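How I wash the soft toys before winter

Every year in December I wash all the soft toys in our apartment. I started this when my daughter was small and put everything in her mouth. Now she is in school and puts only some things in her mouth, but I kept the habit.

In my first year I made it badly. I threw everything into the machine together, hot water, full spin, and one poor rabbit came out with his stuffing all in the feet. My neighbor Aroha Doolan saw him hanging on the balcony and explained me, very kindly, that toys are not towels. Most of what I write below I learned from her, and the rest from mistakes.

Sorting

I put an old sheet on the floor and empty the basket on it. Then I make two piles. In the first pile go the toys which have only fabric and stuffing. In the second pile go the ones with a music box, batteries, glued eyes or something that makes noise when you press it. The second pile never goes into the machine. I clean these with a damp cloth and a little baby shampoo, and I try to be patient with the ears.

I also look at the seams. If a seam is opening, I sew it first. Water makes a small hole into a big one, and then you have stuffing in the filter of the machine (I had this, it took me one whole evening).

The machine

Each toy goes in a mesh bag, or in a pillowcase closed with a hair tie. I wash at 30 degrees on the delicate program, with half of the normal soap and no softener. Our machine spins at 400 on this program and I leave it like that. I add two bath towels so the toys do not knock around so much.

Drying

This is the long part. Big toys need two days on the rack, sometimes three, and I turn them in the morning and at night. I press the middle with my thumb, and if it feels cold inside, it goes back on the rack. My friend Mei Lindgren uses her dryer on the air program with tennis balls. I have no dryer so I cannot say if it is better.

The difficult shapes

A bear is easy, it is mostly one round thing. More work are the toys with many loose parts, like the banana, who is half peeled, with the pale fruit on top and yellow flaps going to all sides. The places where the flaps overlap are where I look for crumbs and dust. I lift each flap, brush under it with a soft toothbrush, and after washing I open them all again by hand so the air can go in.
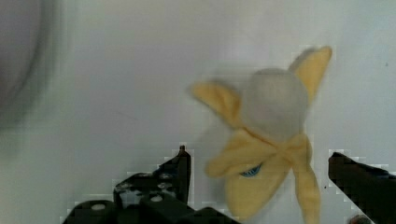

Putting back

When all is dry I brush the fur ones with an old hairbrush, and I shake the others out of the window. Then my daughter decides who goes back in the basket and who goes in the bag for my cousin's little boy. This year the bag stayed almost empty. The rabbit also came back to his place, with his heavy feet, and he still does not sit straight.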